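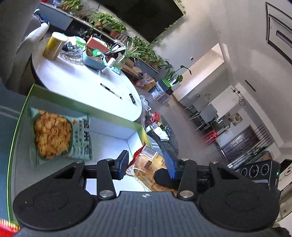 Snack month at Inus

October was snack month for the home collection group, and I have never been so popular with my friends. Everybody wants to know if I get to eat the material. (Some of it, eventually!)

If you missed the last newsletter, the plan was to take the hand-held grippers out of the office and into places where people live, and gather everyday pick-up-and-put-down examples for the Zulness model. We'd done plenty of cups and boxes by then, and the model had gotten pretty comfortable with things that keep their shape. Then Selma Dervishi ran it on a bag of chips and it went in as if the bag were a brick. So, bags it was. Crackers, bread, croissants, little packets with hardly anything in them, all going in and out of a box with a green rim, over and over, in a living room with more houseplants than I could keep alive.

I did most of my share sitting close to the box, and I want to say a bit about how it feels, as a few of you are signed up for the next round. The first ten minutes are awkward. You keep wanting to use your other hand. You reach too far, you squeeze too early, you bump the rim. Then your wrist figures out where the fingertips are and you stop thinking about it, and that's when the examples start to be worth something. I throw away my first batch of every session and I don't feel bad about it.

Bread was the one I had opinions about. A sliced loaf is heavy at the bottom and floppy at the top, and if you take it by the neck of the bag, everything swings. My early tries were much too fast. I'd pinch and yank, the way you do in your own kitchen when you're late, and on playback the bag was a smear. Slower helps, but there's such a thing as too slow as well, where you creep along like you're defusing something and the model learns to creep too. I've settled on the speed I'd use if somebody were asleep in the next room.

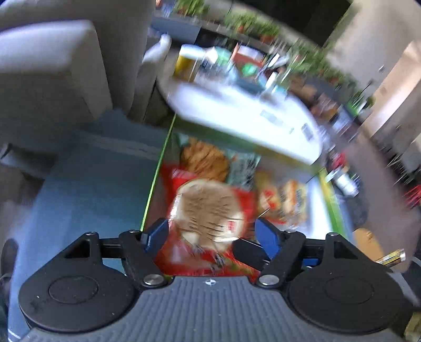

Selma thinks I'm too hard on the fast ones, by the way. Her view is that a quick lift with a bit of swing belongs in the set as long as the bag ends up where you meant it to go, and that if we only keep the tidy ones the model will have no idea what to do the first time something sways. She'd like us to mark them and keep them. I grumbled, then went back and pulled a bunch of mine out of the reject folder.

Our rejects, for anyone who likes a number: 50 from my sessions alone, before the rescue. Most were my own silly mistakes. Starting to move before the recording was running (yes, still), talking to somebody and drifting off halfway through a reach, or letting go of a packet over the rim so that it could have counted as in or out depending on your mood. Please decide where a thing is going before you pick it up! If you change your mind in the middle, finish the first idea anyway and do the second as its own example.

The other thing I'd pass along is to leave the room alone. My instinct was to tidy everything away and work on a nice clear tabletop, and I got talked out of it. The plants, the pens, the canister, the pile of stuff on the table, all of that is what a home looks like, and it should stay where it is. What you should move is the snacks. Shuffle them between examples, turn the box, tip a bag on its side, bury one under another. I went a whole afternoon once with the same packet in the same corner and felt very productive until I looked at the results.

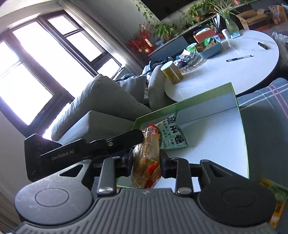

Petkov labels and the new sheet

We've switched over to the Petkov label list, so please stop using the old one. There are now 4 labels for how a bag is held (top edge, corner, side, middle) and you pick the one that matches the moment the bag leaves the surface. If it slips and you catch it again, use the second hold and add a note. Notes can be short. "Slipped, got it" is a perfectly good note.

Corners turned out to be my favorite. With a small packet you can close on one top corner and the rest just hangs there, out of the way, and it's easy to see where you're putting it down. With anything big I still go for the middle, although the puffy ones scoot away from you if you come in at an angle. Straight down and gentle. Some of the clear bags crinkle flat and stick to the table, and for those I have no advice at all, so if you crack it, write to me.

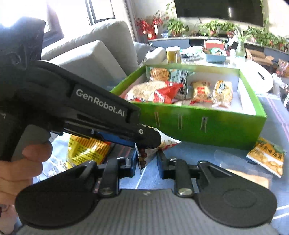

Onudik wrote in after the last session to ask whether we shouldn't be using both ends of the skill, so to speak: plenty of picking up, very little careful putting down. Fair point, and I've been guilty of it. Once the bag is off the table my brain says "done" and I more or less drop it. For the next round, please lower it until it touches, open the fingers, and back away before you reach for the next one. It adds 3 seconds, tops.

Sign-up is on the usual page. Mornings are best for light near the big window, and I'd wear something with sleeves you can push up. I'll bring the grippers and the box. Bring a snack with a weird wrapper if you have one, the stranger the better, and don't get attached to it.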